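Section 4. Placing and Leveling the Elden Table

4.1 Before you begin

Read this section in full before moving the table to its final position. The instructions apply to all Elden fixed-height tables supplied by Pristden. For height-adjustable models, refer to Section 6.

Two persons are required to lift the table. Do not drag it across the floor, as this may loosen the foot pads.

4.2 Positioning

1. Clear the floor area and sweep away grit.
2. Set the table down with the cable opening toward the wall or power source.
3. Leave a gap between the rear edge and the wall so that plugs can pass freely.
4. Confirm that no leg rests on a floor cover, rug edge or cord.

Note: Tables placed in direct sunlight may change color unevenly. Move items kept on the surface from time to time during the first months of use.
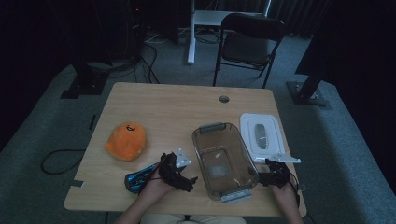
4.3 Leveling

1. Place a spirit level along the long side of the top, then along the short side.
2. Turn the foot under the lowest corner counterclockwise until the bubble is centered.
3. Press down on each corner in turn. If the table rocks, repeat step 2 at the opposite corner.
4. Tighten the lock nut on each foot by hand — do not use a power tool.

CAUTION: Keep fingers clear of the feet while a second person is supporting the table.

4.4 After leveling

Check the lock nuts again after one week of use and each October thereafter. Replacement feet may be ordered under part number 2319 and lock nuts under part number 1899. Requests should be addressed to Glykeria Sfakianakis, Parts and Service, Pristden, extension 59.

Section revised Apr 10, 2025.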